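November – Anyone who has ever opened a kitchen drawer in search of a rubber band and come up with a birthday candle, two keys and an old receipt will feel at home with the newest program from Pralness, the neighborhood home-skills studio that has been helping families sort, store and find their belongings again.

The program is called Podura, and it starts small, with a table, a pair of baskets and a handful of everyday things that have ended up side by side. Participants write the name of a group by hand, place it in front of a basket, and then decide together what belongs there and what ought to go somewhere else. Sessions are open to adults, to children with a grown-up, and to anybody who simply enjoys an orderly afternoon.

"We used to begin with whole closets, and people went home tired," said Muthu Acharya, who leads the studio. "Now we begin with a banana. You laugh a little, you put it where the word tells you, and before long you are talking about your own pantry and how you would really like it to work."

Lucimara Paiva, who wrote the Podura activity cards, spent much of the past year trying them out at kitchen tables in the Lomia district – her own included. The finished set has 217 cards, from fruit and office supplies to sewing things, and 29 of them are meant especially for younger children who are just learning to read. Paiva recommends plain lowercase words, written large enough to see from a chair, and shallow baskets that let everyone look inside without digging.

Fruit on the table, with a word on the left to go by:

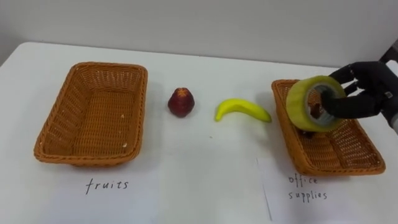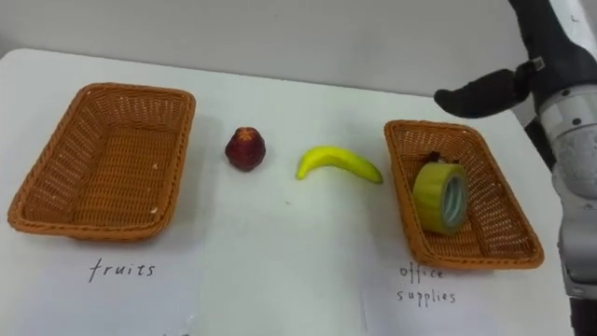
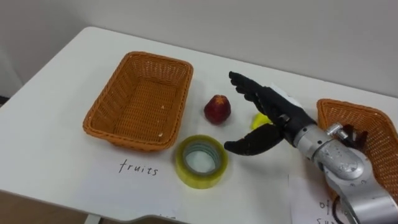
Registration opens this month at the Pralness front desk, and there is room for 200 households in the first season. Each household takes home a card set and a blank pad for writing labels of its own. Families who would like to come with neighbors are warmly invited to sign up as a group, and the studio will do its best to seat them together. Morning sessions begin at 10 a.m., with coffee and tea set out beforehand in the Bakhtiari Room.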